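Rorniron Forecast Tracker: User Guide
Section 4. Logging a prediction about the world and scoring it later
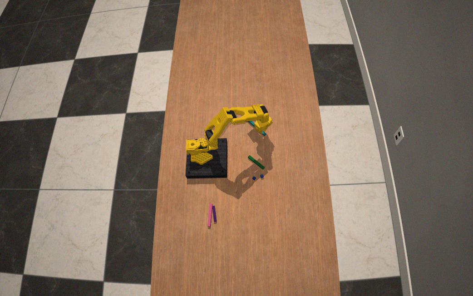
4.1 Before you start

Rorniron keeps a record of what people said would happen. It won't make anyone a better prophet, whatever the Balimness newsletter claims. You need an account, a prediction, and the patience to wait for the due date.

4.2 Entering a prediction

1. Open the Ledger tab and select New Entry.
2. Type the prediction in one sentence. "Remote work will change cities" can't be scored. "Office rents in Wokorura will be lower next June than they are now" can.
3. Set a due date. The field accepts dates up to 20 years out, although I would question anything past five.
4. Enter your confidence as a percentage. Rorniron rejects 0 and 100.
5. Name the source that will settle the matter, such as a published index or an election result. "General agreement" is not a source.
6. Select Lock.

Caution: A locked entry can't be edited or deleted. Read it twice.

Note: The Suggest button fills in a confidence figure drawn from similar entries in the shared pool. Treat it with suspicion. When Sombat Ruangrit went through the pool for the October 3, 2019 release, he found 267 entries on the future of cash, and 194 of them had no usable source.

4.3 Scoring

1. On the due date the entry moves to Pending. Open it.
2. Check the source you named in step 5 of 4.2. Don't go looking for a friendlier one.
3. Choose Happened, Did Not Happen, or Void. Void is for sources that have stopped publishing — it is not for predictions that were "right in spirit."
4. Add a comment if you must. The limit is 2,000 characters, and long comments tend to go with wrong answers.

4.4 Importing from Paisan

Paisan exports have no confidence column. The importer puts 50 in every row, so the scores for imported entries mean very little. Turn off Include Imported under Settings before you compare yourself with anyone.

Caution: Running the import a second time creates duplicates. Locked duplicates stay in the ledger.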